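**Tomeno Entrevista** es un servicio de suscripción para redacciones de espectáculos, gabinetes de comunicación y productoras que trabajan con entrevistas de televisión. Incluye el archivo de transcripciones, el buscador por invitado y el permiso de cita para prensa escrita y web.

Referencia de catálogo: 3287
Idioma de la interfaz: español
Modalidad: anual, por redacción

## Qué contiene el archivo

El archivo reúne 1209 entrevistas emitidas en programas de sobremesa, magacines de mañana y espacios nocturnos. Cada una se entrega transcrita por completo, con marcas de tiempo cada treinta segundos y con los nombres de los intervinientes normalizados. De ellas, 773 llevan además ficha de contexto: promoción en curso del invitado, entrevistas anteriores y temas que quedaron fuera por acuerdo previo, cuando ese acuerdo se hizo público.

Las transcripciones recogen lo que se dijo en antena. No se corrigen las frases a medias ni se eliminan las interrupciones del presentador. Las pausas largas se indican entre corchetes.

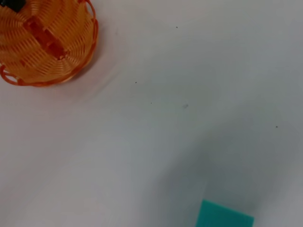
Cesta naranja trenzada sobre superficie blanca.

## Búsqueda

Se puede buscar por invitado, programa, presentador, tema y tipo de entrevista (plató, conexión, domicilio, alfombra roja). El filtro «declaración recogida por terceros» muestra solo los fragmentos que otros medios citaron después, con el enlace a la pieza original si sigue en línea.

Las consultas se guardan como alertas. Una alerta envía un correo cuando entra en el archivo una entrevista que coincide; no envía nada si solo cambia la ficha de contexto. Para recibir también los cambios de ficha hay que marcar la casilla correspondiente en Ajustes > Avisos.

## Uso de citas

La suscripción permite reproducir hasta 806 caracteres por entrevista y pieza publicada, con mención del programa y de la cadena. Para extractos más largos se pide autorización desde la propia ficha. Contesta Dilek Karakaya, del departamento de derechos, en horario de mañana.

Los fragmentos de vídeo no están incluidos. Quien los necesite debe solicitarlos a la cadena.

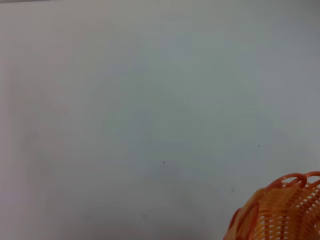 Tampoco se incluyen los adelantos promocionales que las cadenas difunden antes de la emisión, aunque el archivo los menciona cuando difieren de lo emitido. En esos casos la ficha lleva la etiqueta «avance distinto» y se transcriben las dos versiones de la frase, la del avance y la del programa.

## Planes

| Plan | Usuarios | Alertas | Exportación |
|---|---|---|---|
| Besa | 2 | 10 | TXT |
| Erum | 8 | 50 | TXT, DOCX |
| Özkan | sin límite | sin límite | TXT, DOCX, SRT |

El cambio a un plan superior se aplica en el momento y se factura la diferencia. El cambio a uno inferior se aplica en la renovación.

## Requisitos

- Navegador actualizado. No hay aplicación móvil.
- Una dirección de correo de la empresa por usuario.
- Para la exportación en SRT, ventanas emergentes permitidas en el dominio del servicio.

## Correcciones y retiradas

Cualquier usuario puede señalar un error de transcripción con el botón situado junto a cada párrafo. Las correcciones las revisa el equipo de Firdevs Kaplan, que vuelve a escuchar la emisión antes de cambiar el texto. La versión anterior queda accesible en el historial.

Cuando una sentencia obliga a retirar una declaración, el párrafo se sustituye por un aviso y las redacciones que lo hayan exportado reciben un correo. Los plazos están en las condiciones generales, apartado 7.

## Contratación

Altas y presupuestos: Sinan Karabulut, departamento comercial. Las escuelas de periodismo tienen tarifa propia, que gestiona Divya Alva previa presentación del plan docente. Las altas solicitadas en noviembre se facturan con la tarifa del año siguiente.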